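# Refitting memory in an old tower

Most guides tell you to scrub the contacts with an eraser first. I doubt it helps, and it leaves crumbs.

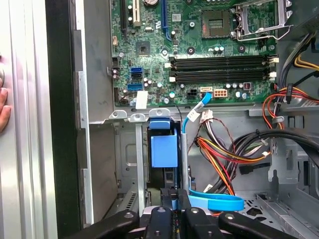 Memory goes in last at my bench, after the processor and before any talk of buying a new board. Unplug the tower, wait 20 seconds and touch bare steel. With four slots in two pairs, like these, check the manual before trusting anyone's rule about which to fill first – boards differ. Open the white clips, line up the notch, press until they close.

Still no picture? Try one stick at a time before blaming the board.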